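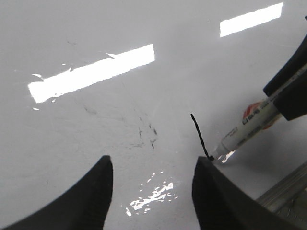
Yesenia Correa wrote in to ask if the marker tasks work with just one operator. Yes. One person, both arms, one lead handle per hand. Seat kit is optional, see list.

Wornora Pedar 2
Two-arm teaching set, tabletop

Show it the job by hand, or drive it from the handles. Same recording either way, same file format. Older Pedar files load fine, convert them first.

What it's for: short tabletop jobs. Pen pick up, hand off from one gripper to the other, cap on / cap off, wiping. Not for lifting. Not for anything hot.

In the box
Lead handles, pair
Wrist camera mounts, pair (cameras sold seperately)
Foot pedal, start/stop/throw away
Power supply and 4 m cable
Spare finger pads, black

Recording: press pedal, do the task, press again. Bad try? Hold the pedal down, it's gone. Plan on doing the same task a lot, and move the marker between tries. Different angle, different side, cap toward you, cap away. Our own marker set is 133 tries and the handoff was still the weak part, so we went back and did more of those.

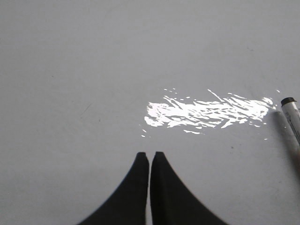 Keep the speed dial at 4 or under until your hands get used to the delay. New people close the grippers too early, nearly always. Come in low, stop, then close.

Shiny tables: work OK but glare moves when the arm moves. Turn off one row of lights or put down a matte sheet. If you train on shiny, test on shiny.

By-hand mode: motors go slack, hold the arm BEFORE you switch. Gilberto Restrepo has the how-to sheet, ask for the newest one, the old one has the buttons backwards.

Shipping: 7 working days. Inga handles (the small ones) are back in stock in September, you can preorder now. Returns with the orignal foam please.

Questions on fit or mounting, write to Lucero Chávez at the Wornora parts desk.

Page updated Fri 17 August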